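Recording hand-held gripper demos without fooling yourself

The sales pitch for teaching a robot by hand goes like this: pick up a pair of grippers, do the chore a few times, feed the recordings in, and the robot does the chore. I have spent enough evenings deleting bad recordings to doubt most of that. The method can work. It works for fewer tasks than you'd think, and only if you are fussy about the recording part, so that's what this page covers.

I'm assuming two hand-held grippers with marker cubes or tags on them, a head camera, and some kind of recording software. We use Rirkar for recording and Kurus for sorting the results afterward. Neither one will tell you your demos are junk.

What you need before you start

A table you can reach across without leaning
A timer you can read without turning your head
A written start and end state for the task
One person recording and one person watching

Step 1. Pick a smaller task than you want to

"Tidy the table" is not a task. "Pick up the plastic bag and put it at the left edge" might be. Soft, clear, crumpled things are a miserable choice for a first attempt, and everyone picks them anyway. If you must, expect to throw out a lot. Start with something that keeps its shape and shows up against the table.

Step 2. Set your starting pose

Stand square to the long side of the table. Bring both grippers up in front of you, side by side, tips toward the near edge, and keep the marker faces clear of your sleeves. Hold still, then go. Every take should begin from this same pose. If one take starts with your arms down and the next with them half extended, you've taught the robot that the start doesn't matter.

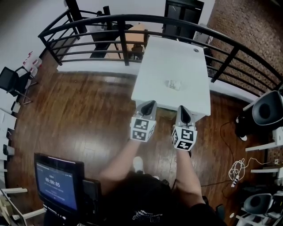

Step 3. Record in short runs

The Tufa guide suggests 400 takes before you train anything. Maybe. I'd take 60 clean ones over that many sloppy ones, and I stop every 29 takes to look at what I have. Keep each take under 9 seconds if the task allows it. Long takes fill up with dithering, and dithering gets copied faithfully.

Step 4. Look up, look down, look again

Your head camera goes where your head goes. Check the ceiling mid-take and the robot gets a nice view of pipes. Do your stretching and looking around between takes, with recording stopped. Also check the cable: it should hang down beside you and stay out of the way of your arms.

The second person should agree out loud that a take is over before anyone relaxes.

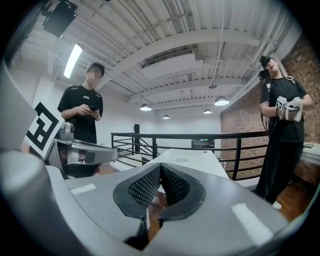 Two people at the long table, one on the phone screen and one holding a gripper, with a third gripper's fingertips up close.

Step 5. Throw things out

Delete any take where the tags were hidden, the object slipped, or you changed your mind halfway. Prukard scores takes automatically, and its scores are fine for catching dropped tracking. They say very little about whether the motion made sense. Watch the takes yourself, at normal speed.

Step 6. Test somewhere slightly wrong

Move the object a hand's width from where you recorded it and run the trained robot. If it reaches for the old spot, you have a playback machine. Go back to Step 3 and vary the object's position this time. I have had to do that more often than I've had to do anything else on this page.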